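Praktikum Montagezellen, Einheit 4: Zelle zum Prozessorwechsel einrichten und pflegen

Handout zur Übung an der Zelle Besgate. Die Unterlagen zum Greifer (Drolten) liegen im Kursordner und werden vorausgesetzt.

1. Werkstück vorbereiten

Netzstecker ziehen, Erdungsband anlegen, Seitenteil abnehmen. Das Gehäuse wird flach gelegt, so dass die Hauptplatine nach oben zeigt und der Arm senkrecht von oben in den Sockelbereich kommt. Laufwerke und Netzteil bleiben eingebaut. Kabel, die über die Platine hängen, vor dem ersten Verfahren zur Seite legen und fixieren. 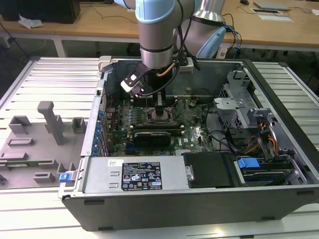 Danach die Werkstücklage einmessen. Drei Punkte reichen: zwei Schrauben der Platine und eine Ecke des Sockelrahmens. Die Werte unter dem Werkstücknamen speichern und nie die der vorigen Gruppe übernehmen. Schon ein leicht verschobenes Gehäuse macht die Anfahrposition unbrauchbar.

2. Greifer prüfen

Vor jeder Schicht:
- Schrauben an den Fingerplatten auf festen Sitz prüfen
- Gelenke von Hand bewegen, Spiel notieren
- Greifflächen mit fusselfreiem Tuch abwischen
- Schlauch und Kabel am Handgelenk auf Scheuerstellen ansehen

Nach 700 Zyklen werden die Greifflächen getauscht. Der Zähler steht im Menü Wartung und muss nach dem Tausch von Hand zurückgesetzt werden.

3. Anfahren über dem Sockel

Der Prozessor wird an zwei gegenüberliegenden Kanten gefasst. Die Kontaktfläche darf weder die Finger noch die Platine berühren. Im Einrichtbetrieb mit 10 Prozent Geschwindigkeit fahren, Zustimmtaster in der Hand. Über dem Sockel anhalten und die Neigung am Kamerabild des Handgelenks kontrollieren. Ein schräg gehaltener Prozessor wird vor dem Absenken ausgerichtet. Auch die Speicherbänke neben dem Sockel gehören in die Kollisionsprüfung, die Finger kommen ihnen beim Drehen nahe.

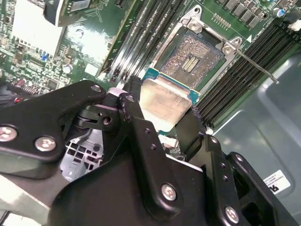
4. Einsetzen

Verriegelungshebel lösen und Andruckrahmen ganz aufklappen. Orientierung anhand der Kerben und der Dreiecksmarke prüfen. Senkrecht absenken, Finger öffnen, nach oben wegfahren. Seitliche Bewegungen im Sockel sind verboten, die Kontaktfedern verbiegen sofort. Steigt die Kraft vor Erreichen der Endlage an, bricht das Programm mit Meldung 162 ab. In diesem Fall nicht quittieren und weiterfahren, sondern zurück auf die Wartehöhe und die Lage neu einmessen.
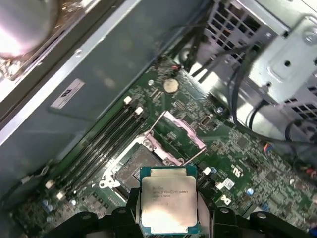
Bei spiegelndem Heatspreader verliert die Kantenerkennung gelegentlich eine Seite. Dann die Zellenleuchte dimmen oder die Belichtung der Handkamera verringern. Der Schwellwert bleibt, wie er ist.

5. Abschluss

Arm in Grundstellung, Druckluft aus, Wartungsblatt ausfüllen. Abgabe des Protokolls bis Ende November, eine Seite pro Gruppe.

Verwandte Unterlagen
Einheit 3: Werkzeugmittelpunkt bestimmen
Einheit 5: Speichermodule entnehmen
Zelle Villalba: Schmierplan
Kurzanleitung Ikex Bediengerät

4 Kommentare · 10 mal geteilt

Diese Website verwendet Cookies. Mit der weiteren Nutzung stimmen Sie dem zu. Einstellungen | Akzeptieren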